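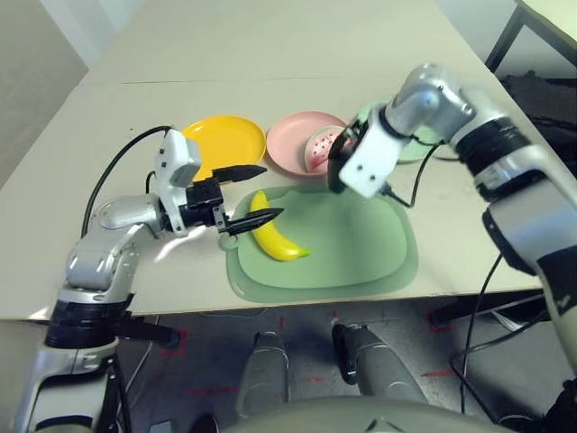

Should a robot that fails to grip something try again on its own?

Only after it has stopped, opened its fingers and told somebody what it thinks went wrong.

I got to this opinion by way of a plate. At Fuledside we run a two-armed table setup that we call Porport, and I love working on it. Give it a plate, a cup and a toy banana and it will clear a table in a way that still makes me grin after 400 runs! Then came run 677. The left gripper closed on the rim of a plate, the rim slid, and the software decided the grip had missed. So it tried again. And again, a little lower each time, until the fingertips were pushing straight down into the tabletop and the wrist motor shut itself off from heat.

The plate survived. The wrist didn't, and the log said "grasp retry" over and over, with no error anywhere. I think that's the worst part of the whole story (and also the most interesting part, if you like this stuff as much as I do). Every line of code did its job. We had written a retry loop with no limit on it, because early on the retries made our success numbers look wonderful.

My friends at Pruvside argue that a robot that stops and asks is a robot that wastes your afternoon. I get it, I do. I've stood there pressing the resume button too. But a retry hides information. When we set the limit to 2 and made the arm back off and report, we found a loose fingertip pad in the first hour, and it had probably been loose for weeks!

So please, put a cap on your retries, and put a force limit under the cap. Write the failure down in words a tired person can read. And keep the bad runs. We used to delete them to save space, and now they're the first thing I open with my coffee. Run 805 has a cup in it that rolls all the way around a plate before the arm gives up and asks for help, and I've watched it more times than I should admit.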